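Duvisik Coat Stand and Entry Set
Section 4: Placing the stand and finishing the corner

Read this section before you load the stand. The base and pole should already be joined as shown in Section 3.

4.1 Choosing the spot

1. Pick a level place near a wall. On carpet, press down on the base with both hands and check that it doesn't rock.
2. Leave 200 mm between the widest hook and the wall. Heavy coats need that much to hang straight.
3. Look up before you settle on a place. In rooms with a recessed ceiling or crown molding, measure from the floor to the lowest trim line, not to the raised part in the middle.
4. Keep the top of the stand at least 700 mm away from any hanging light, measured sideways. Hats go on and come off at arm's height, and it is easy to catch a shade or a cord.

CAUTION: Do not hang scarves, bags or hats where they can touch a ceiling light or swing against it.

4.2 Setting the height

The pole comes in two parts. With both parts fitted the stand is 210 cm tall without the top cap.

1. Loosen the collar one half turn.
2. Slide the upper pole until the pin clicks into the hole you want.
3. Tighten the collar by hand. Pliers will mark the finish.
4. Fit the top cap. It pushes on and has no screw.

Note: If the room has crown molding, stand back by the door and check that the cap sits lower than the molding. A stand that ends level with the trim looks crowded, and the cap is hard to reach for cleaning.

4.3 Loading the hooks

1. Hang the heaviest coat first, on a lower hook directly above one of the feet.
2. Hang the next coat on the opposite side.
3. Fill the remaining hooks in the same way, one side and then the other.
4. Put no more than 5 kg on any one hook.

CAUTION: Never hang all the coats on one side, even for a short time. The stand can tip. In homes with small children, use the wall strap from bag C.

4.4 Light and shadows

A stand placed under or beside a ceiling light throws a shadow on the wall when it is full. If this bothers you, move the stand a little farther into the corner, or leave the hooks on the light side empty.

4.5 Cleaning

Wipe the pole and hooks with a damp cloth and dry them right away. Dust the cap when you dust the molding. Retighten the collar in the first month, then once a year. Replacement caps and collars can be ordered from Fodport under the name Duvisik.
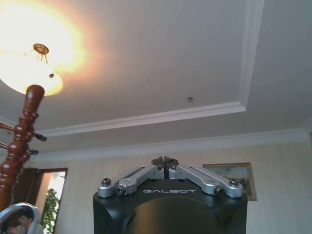 Villads Riis writes that the collar on his stand worked itself loose after two weeks with winter coats on it, well before the first month was up, and he would like step 3 of 4.2 to say how tight is tight enough. He now checks it whenever he vacuums the hall.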